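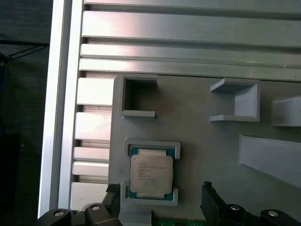 Last revised 13 January 2024. Applies to steel and aluminum benches in a home workshop, and to the bins, trays and shelves that go with them.

## Clearing the bench

Do this at the end of a job. Remove tools first, then fasteners, then scrap. A shop vacuum with a brush head picks up most chips. Compressed air drives fine metal into drawer slides and bearings, so keep it for parts that can be carried outside.

Slotted tops need a second pass. Run a flat screwdriver wrapped in a rag along each groove, then vacuum again. For grooves too narrow for a screwdriver, cut a strip of stiff plastic from a food tub lid and use the edge.

Wipe the top with dish soap in warm water, 5 ml to the liter. Dry at once with a cotton rag. Bare steel gets a thin coat of paste wax afterward. Bare aluminum needs nothing.

## Marks and stains

- **Black smudges on aluminum.** Normal oxide. Wipe with a damp cloth. Do not use oven cleaner or any lye product.
- **Tape residue.** Cooking oil, ten minutes, plastic scraper, dish soap.
- **Light rust on steel.** Gray abrasive pad, then wax. For deeper pitting use 200 grit paper with oil, working in one direction only.
- **Paint drips.** Leave to harden fully. A razor scraper held low will lift them in one piece.
- **Marker ink.** Rubbing alcohol. Test printed or molded plastic in a hidden spot first, as some kinds go cloudy.
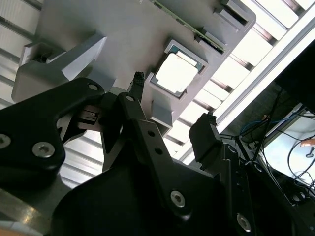
## Holding small parts

Square and flat parts should sit in a pocket that supports them on all sides. A scrap of soft wood with a recess cut slightly oversize is enough for most work. Put a finger notch on one side of the recess so the part can be lifted without prying.

Parts with polished faces go face up. Parts with contacts or pins on the underside should never be set down on bare metal. Use a foam pad of the antistatic type, usually pink or black.

The Stivari parts tray has magnetic feet and stays put on a steel top. It slides on aluminum. Two strips of shelf liner under it cure this. The Paewai tray is deeper and holds more, but its corners are square inside and small washers have to be tipped out.

## Screws

Sort by thread first and length second. Length can be judged by eye; thread often can't. Keep one known nut of each size on a wire loop and use it as a gauge.

When taking something apart, draw its outline on cardboard and push each screw through at the place it came from. Write the order of removal beside the holes. The cardboard goes on the shelf with the unit until it is closed up again.

Stripped cross heads: put a wide rubber band between the driver and the screw, press hard, turn slowly. If it slips a second time, stop and cut a slot with a small file.

## Light

A single overhead fixture throws glare off metal surfaces and leaves recesses dark. Add one lamp at bench height, on the side away from the working hand. A 3000 K bulb is easier on the eyes in the evening, though wire colors are harder to tell apart under it. Blue and green are the worst pair. Use a cooler bulb for wiring.

The Zevard clamp lamp has an arm long enough to reach the middle of a normal bench. Its clamp opens to 22 mm, so it will not fit over a double plywood edge. 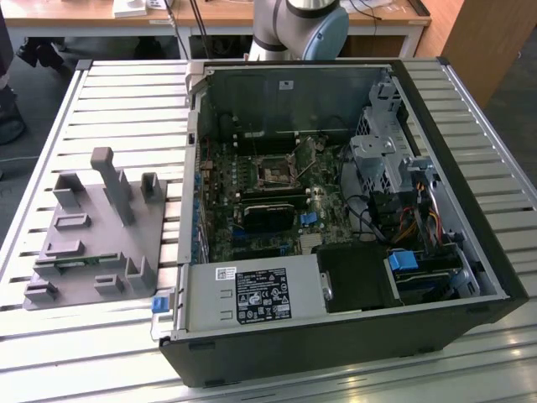

Dust storage is mostly a question of covers. Anything left open on the bench overnight should have a clean cotton sheet over it, and anything left longer should go in a box with a lid. Plastic sheeting holds a charge and attracts fine dust, which then drops off when the sheet is moved. A computer tower on its side with the panel off and the processor socket empty is a good case for the box. If the box is too small, refit the side panel with two screws and cover the socket with the plastic cap it was sold with. Vacuum the bench before taking the cover off again.

## Shelves and bins

Heavy items between knee and waist height. Liquids at the bottom, in a tray. Label bins on the front and on the lid, as lids get swapped.

Todlow bins stack only with their own kind. Check the rim before buying more.

Go through the scrap bin every February. Offcuts shorter than a hand go out, except brass.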